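Print this article | E-mail to a friend

14/10/2024
By the workshop desk

Every fall somebody sells riders a cure for vague steering. Last year it was stiffer fork bolts. Now it's the steering damper, and the Zommont is the one everyone at the track wants to talk about.

The pitch is simple. Bolt it between frame and fork, turn the knob, and headshake goes away. Zommont lists 20 clicks of adjustment. I rode a full tank on it and could feel four of them. The first few do nothing, the last few make the bike a chore in a parking lot, and the rest blur together.

I'm not saying dampers don't work. A bike that shakes its head over bumps will calm down with one fitted. But a bike that shakes its head usually has a reason – a cupped tire, loose head bearings, sag nobody has set in years – and the damper hides it very nicely.

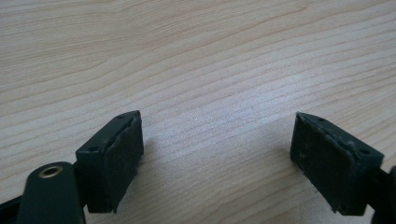 Light wood grain on a tabletop.

The cheaper Skavo skips the fancy knob and has a plain screw. It was harder to set and no worse on the road. Luik makes a clamp kit that fits either one, and the clamp slipped twice before I gave up and used the old bracket.

Then there's weight. The test bike came in at 2184 grams for the bars, risers and top clamp, and 2232 with the Zommont mount added. The brochure calls that "negligible." Fine, but the same brochure spends a page on lightness.

Zarnix says its rebuildable version will be out later, with seals you can change at home. I'll believe it when I see a parts list with prices on it.

Until then, check the head bearings first. Put the front wheel in the air, grab the fork legs low down and pull. If it knocks, save your money for bearings and ride it again before you order anything.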